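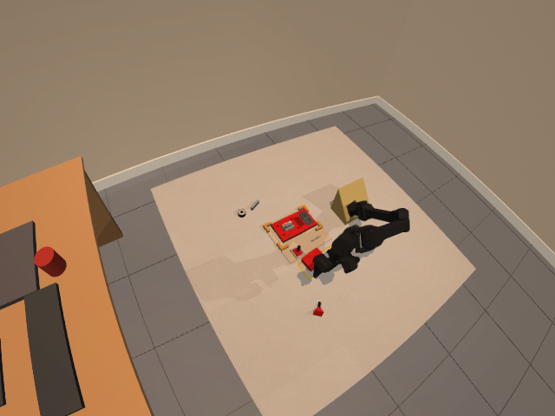

Figure 3. Rendered interior with a pale beige mat on grey floor tile, plain wall and off-white baseboard.

4.2 What people call beige

The naming task was meant to be the easy part of the study. Participants looked at a patch of wall or floor covering and typed the word they would use for its color if they were ordering more of it. We had budgeted an afternoon for cleaning the answers. It took until May.

After spelling was corrected, the 2,687 responses contained 258 distinct terms, of which "beige" was the most common and the least informative. It was applied to nearly everything lighter than cardboard. Participants who had recently painted a room used longer names ("oat," "wet sand," "landlord") and defended them at length in the comment box.

Bratu and Pop coded the terms independently. They disagreed mostly over "cream," which one coder treated as a yellow and the other as a white — a dispute we settled by giving it a category of its own. Thirteen responses consisted only of the word "no" and were dropped.

Walls and floors were not named alike. A brownish tint on a wall was often called "warm," while a similar tint underfoot was more likely to be called "dirty." Manole's earlier survey of Husar paint customers found the same split, though he blamed the lighting in the store. Our participants sat at home under whatever bulbs they owned, so the lighting may still be to blame. Section 4.3 takes up the gray terms, where agreement was worse.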